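Well, it's March already and I still owe you all the second half of the bin story, so put the kettle on and I'll try to get it down before tea.

For anyone who has only just wandered in, a few of us at the Grube workshop have been putting together a picking cell out of an old KUKA arm that we bought at auction and a whole lot of bits that were already lying about. We call it Hekberg, after the name on the crate it came in, and the idea is that you tip a jumble of odds and ends into a bin and the arm picks them out again. Simple enough to say over a cuppa! It has taken us more than 12 weeks to get to the point where I'm happy to write about it.

Last time I was moaning about the bin. We'd started out with a plastic tub, and every time the finger came down a bit hard the whole tub skated across the table and took our nicely measured positions with it. The replacement is grey sheet metal, a good heavy thing that cost me 167 dollars from the Cliken salvage yard (I tried to talk them down and got nowhere). It was scratched to blazes before it ever met a robot, which suits me fine, as I never have to worry about its looks.

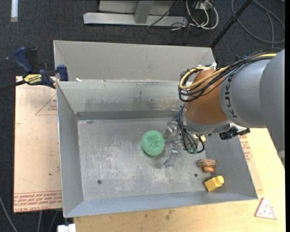 The clamp was my neighbour's suggestion, and I was a bit sniffy about it because I'd had grand plans for proper brackets. I've come round. You can shift the bin over, nip it up again and be running in a couple of minutes, and while we're still changing our minds about everything that's worth a lot to me. The brackets are drawn up for later — they may stay drawn for quite a while.

What has eaten most of my evenings is the cabling. I first tied everything down as neat as a pin, felt very pleased with myself, and then watched the wrist turn and pull the lot as tight as a fiddle string. So now there are generous loops around the joint, and I've learnt to run the arm through its whole range at a crawl before I reach for another cable tie.

As for the picking, I keep a tally in an exercise book, and we're up to 245 tries. Round things in the open are going well. Anything that rolls up against a wall is still a misery, and I've rewritten the approach 4 times trying to get the finger in at a kinder angle. My Fumari notebook is nearly full of little sketches of corners.

Next job is the lighting, as the bare metal throws a glare in the late afternoon and the colours go all funny. If you've got an old diffuser panel in the shed that you don't need, do leave me a comment and I'll happily come and collect it.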